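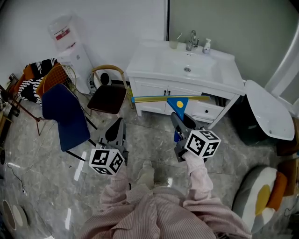

Man steht zwei Stunden am Wasser, sieht keinen einzigen Schweinswal und soll trotzdem einen vollständigen Bogen ausfüllen, das habe sie am Anfang schwer verstanden, schrieb uns eine Teilnehmerin nach ihrer ersten Saison. Inzwischen frage sie bei jedem neuen Bogen zuerst, ob auch die leeren Stunden eingetragen sind.

Wir haben uns über diese Nachricht gefreut und möchten mit ihr unseren Aufruf für die kommende Saison beginnen.

Mitbeobachterinnen und Mitbeobachter für das Projekt Riltument gesucht
Einsatzort: Clostport, Außenmole und Südufer
Zeitraum: April bis September

Riltument ist ein Beobachtungsprojekt für Schweinswale in der Bucht von Clostport. Wir arbeiten vom Land aus, mit Fernglas, Uhr und Papier. Es werden keine Tiere gefangen, markiert oder angelockt, und wir fahren nicht mit Booten zu ihnen hinaus. Uns interessiert, zu welchen Zeiten und bei welchem Wasserstand die Tiere in die Bucht kommen, wie lange sie bleiben und ob Muttertiere mit Kalb dabei sind. Für die letzte Frage haben wir bis jetzt zu wenige Beobachtungen in den frühen Morgenstunden, und genau dort brauchen wir Hilfe.

In der vergangenen Saison haben 32 Personen mitgemacht. Zusammen wurden 284 Schichten abgegeben, davon die meisten am Nachmittag. Das ist verständlich, weil die Außenmole um fünf Uhr morgens ein kalter Ort sein kann, auch im Juni. Wer gern früh aufsteht, ist uns deshalb besonders willkommen.

Was Sie bei uns tun

Eine Schicht dauert zwei Stunden und wird immer zu zweit gemacht. Eine Person schaut, die andere schreibt, und nach 20 Minuten wird getauscht. Diese Regel gilt auch dann, wenn Sie noch gar nicht müde sind. Die Augen werden früher müde als der Mensch, der zu ihnen gehört.

Zu Beginn notieren Sie Wind, Seegang, Sicht und Bewölkung nach einer Tabelle, die wir Ihnen geben. Danach suchen Sie den Sektor langsam von links nach rechts ab, einmal mit bloßem Auge und einmal mit dem Fernglas. Bei einer Sichtung tragen Sie die Uhrzeit, die Zahl der Tiere, die geschätzte Entfernung und die Schwimmrichtung ein. Für die Entfernung benutzen wir die Fahrwassertonnen als Hilfe. Wenn Sie nicht sicher sind, ob es eine Rückenflosse oder eine Welle war, schreiben Sie bitte "unsicher". Es gibt dafür eine eigene Spalte, und sie darf benutzt werden.

Seehunde, Kegelrobben und Seevögel tragen wir nicht ein. Wir wissen, dass dies manchen leidtut. Für Robben gibt es am Südufer eine Meldetafel, auf der jeder etwas hinterlassen kann.

Ab Seegang drei wird die Schicht abgebrochen. Man sieht dann fast nur noch Schaumkronen, und die Daten können wir nicht verwenden. Bei Gewitter verlassen Sie die Mole sofort, ohne den Bogen noch fertig zu schreiben.

Was Sie mitbringen sollten

Sie sollten mindestens 16 Jahre alt sein. Jugendliche unter 18 brauchen eine Unterschrift der Eltern und werden nur mit einer erwachsenen Person eingeteilt.

Sie sollten sich für mindestens sechs Schichten in der ganzen Saison verpflichten können. Wie diese über die Monate verteilt sind, können Sie weitgehend selbst wählen. Zwei davon sollten vor acht Uhr morgens beginnen.

Der Weg zur Außenmole ist 700 Meter lang und hat auf der zweiten Hälfte kein Geländer. Er ist bei Nässe rutschig. Der Beobachtungsplatz am Südufer dagegen ist asphaltiert, hat eine Bank und ist mit dem Rollstuhl gut zu erreichen. Bitte schreiben Sie uns, wenn Sie nur dort eingesetzt werden möchten, das ist ohne Weiteres möglich.

Biologische Vorkenntnisse sind nicht nötig. Wer eine Brille trägt, soll sie bitte tragen. Perfektes Deutsch wird auch nicht verlangt: Der Bogen ist auf Deutsch, Englisch und Dänisch vorhanden, und beim Schreiben dieses Aufrufs hat ebenfalls ein Wörterbuch auf dem Tisch gelegen.

Was Sie von uns bekommen

Vor der ersten Schicht gibt es eine Einführung an einem Abend im März, von 18 bis 21 Uhr. Wir zeigen Filmaufnahmen von auftauchenden Tieren, üben das Schätzen von Entfernungen und füllen gemeinsam einen Probebogen aus. Danach begleitet Sie bei den ersten zwei Schichten jemand, der schon eine Saison Erfahrung hat.

Ferngläser leihen wir aus. Es sind acht Stück vorhanden, dazu zwei Stative. Das Geschäft Sollerer am Hafen bewahrt sie für uns auf, ebenso die Klemmbretter und die leeren Bögen. Wer vor Öffnung des Geschäftes eine Schicht hat, holt das Fernglas am Vortag ab. Bitte bringen Sie es am selben Tag zurück und wischen Sie das Salz nur mit dem Tuch ab, das in der Tasche liegt, nicht mit dem Pullover.

Während der Schicht und auf dem Hin- und Rückweg sind Sie über uns unfallversichert. Fahrtkosten mit Bus und Bahn erstatten wir gegen Vorlage der Fahrkarte, Kosten für das Auto leider nicht. Die Mitarbeit selbst ist ehrenamtlich und wird nicht bezahlt.

Im Oktober erhalten alle Beteiligten die Auswertung, bevor wir sie auf unsere Seite stellen. Wer dort als Mitbeobachter genannt werden möchte, kreuzt dies bei der Anmeldung an. Ohne Kreuz wird kein Name veröffentlicht.

Zusätzlich: eine bezahlte Aufgabe im Herbst

Für die Eingabe der Papierbögen suchen wir eine Person, die im Oktober und November von zu Hause oder in unserem Raum in Clostport arbeitet. Es handelt sich um 3.000 Zeilen, die in die Datenbank Kotian übertragen und danach ein zweites Mal verglichen werden müssen. Bezahlt wird nach Stunden, auf der Grundlage eines befristeten Minijobs. Sie sollten schlecht geschriebene Ziffern mit Geduld lesen können – die Eins und die Sieben sind bei kalten Fingern manchmal Geschwister. Wer auch als Mitbeobachter dabei war, kennt die Bögen schon und hat es leichter, eine Bedingung ist es aber nicht.

Häufige Fragen vor der Anmeldung

Mehrere Interessierte wollten wissen, ob man Hunde mitbringen darf. Auf die Außenmole leider nicht, dort gilt während der Brutzeit der Vögel ein Verbot der Gemeinde. Am Südufer ist es angeleint erlaubt, wenn die zweite Person der Schicht einverstanden ist.

Auch nach dem Fotografieren wurde gefragt. Sie dürfen das gern tun, jedoch nur in der Zeit, in der Sie nicht schauen und nicht schreiben, das heißt vor oder nach der Schicht. Drohnen sind bei uns nicht zugelassen.

Wenn Sie eine Schicht absagen müssen, melden Sie sich bitte bis zum Vorabend um 19 Uhr. Bei Krankheit natürlich auch später. Eine Schicht mit nur einer Person findet nicht statt, und die andere Person soll nicht umsonst aufstehen.

So melden Sie sich an

Schreiben Sie uns bis Ende Februar über das Formular auf dieser Seite, Stichwort "Riltument Mole". Wir brauchen Ihren Namen, eine Telefonnummer, auf der Sie auch früh am Morgen erreichbar sind, und die Monate, in denen Sie Zeit haben. Einen Lebenslauf müssen Sie nicht schicken. Für die Dateneingabe im Herbst benutzen Sie bitte das Stichwort "Kotian" und fügen zwei oder drei Sätze über Ihre Erfahrung mit Tabellen hinzu. Diese Anmeldung ist bis Ende Juli offen.

Sie bekommen innerhalb von zwei Wochen eine Antwort. Wenn nichts ankommt, sehen Sie bitte zuerst im Spam-Ordner nach und schreiben Sie uns dann noch einmal.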